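October, late afternoon, corner table

Picking up from where I left the last entry, which was mostly complaints about glue. The corner table is now sorted, or sorted enough that I'm willing to write it down before I forget what we decided.

First thing: the green theme stays. I did not plan it! I started with the vase and then kept grabbing whatever looked right next to it, and by lunch Monique was calling it the mint department. Monique Coste has a better eye than I do for this stuff (she did the front window for Quansah last spring and people still bring it up), so when she said leave it alone, I left it alone.

The grey wood-grain top is much kinder to pale greens than the white one was. On the white everything went a bit hospital. I tried 3 different arrangements on it and hated all of them, and then the same things went onto the grey and I was happy in ten minutes. So, note for next time - sort out the surface before fussing with the objects.

Flowers. They're artificial and they're going to stay artificial, I'm not watering props. The pale yellow-green blossoms carry most of it and the feathery bits fill in around them, but it's the two little orange ones that make it work for me. I had them pulled out for a while, thinking they'd shout. Put them back and the whole corner woke up. 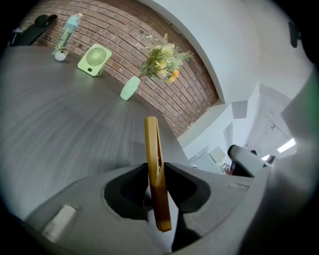

The bunch is top-heavy, though, and I keep going back and forth on what to put in the bottom of the vase. I have a bag of Filtis gravel in the cupboard and weighed out 280 g on the kitchen scale, which felt like a lot. Then I tried 150 g, which felt like nothing. I'll probably go somewhere in the middle and stop weighing things. Monique suggested dry rice, and I said mice, and that was the end of that conversation.

The fan I like more than I expected to. Square body, round grille, very pale lime, and it tilts on its stand so you can aim it at your face when you're sitting down. Ruko sent over a darker one to compare and it looked like it had wandered in from an office. Going back in its box.

Water bottle: keep, the vertical lettering is a nice touch and the white-ish cap ties in with the small white thing beside it. I do want to try the sprig of leaves further from the bottle, they crowd each other.

The brick behind does a lot of the work for free. Tirnine want to hang a shelf on it and I'm against, at least until we've lived with it bare for a bit.

Still to do: find a lid for the gravel tub, ask Quansah if they want their spare greenery back, and wipe the tabletop down properly - dust shows on that grain when the light comes in low.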